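Section 4. Entering a revised allowance rate

4.1 Before you start

This section applies to payroll officers at Illthorpe and its outlying depots who use the Trerka payroll module. It explains how to enter a revised cost-of-living allowance and pay the arrears that result. The instructions were last revised on Aug 24, 2022.

You will need the signed rate order, your officer number and the pay scale table for the grades concerned. Officers without approval rights should ask Helju Kivi in Pay Services for a temporary authority.

Caution: Do not enter a new rate while a monthly pay run is open. The module will accept the entry but will apply it only to records that have not yet been calculated.

4.2 Entering the rate

1. Sign in and select Allowances, then Rates in Force.

2. Choose the employee group. Teaching staff and office staff are held separately, and each must be updated in turn.

3. Select New Rate. Enter the order number and the percentage exactly as printed in the order. Do not round the figure.

4. Enter the effective date. For an order that is backdated, this is the date from which the allowance is due.

5. Select Check. The module lists any grade for which no basic pay is held.

6. Select Save as Draft.

Note: Pay codes 74 and 80 are reserved for fixed allowances and do not change with the rate. Leave them as they are.

4.3 Calculating arrears

7. Open the draft and select Arrears. Confirm the first and last months of the period.

8. Print form 429 for each employee who changed grade during the period. These cases must be worked out by hand and countersigned by Sanne Segers or Tormod Nyberg.

9. Enter the hand-worked amounts under pay code 2362.

10. Select Submit for Approval. The draft is then locked.

Note: Employees who retired before the order was issued remain entitled to arrears up to their last day of service. Their payments are made by separate transfer.

Caution: Arrears approved after the December pay run has closed fall into the next pay period. Tell the employees affected in writing.

4.4 Correcting an entry

A locked draft can be released only by the approving officer. Write to Binta Ibrahim, giving the order number and the reason for the correction. Once the draft has been released, repeat steps 3 to 10.

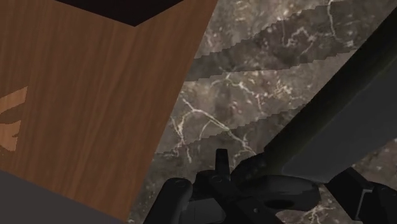 Keep the signed order and all copies of form 429 with the monthly pay file.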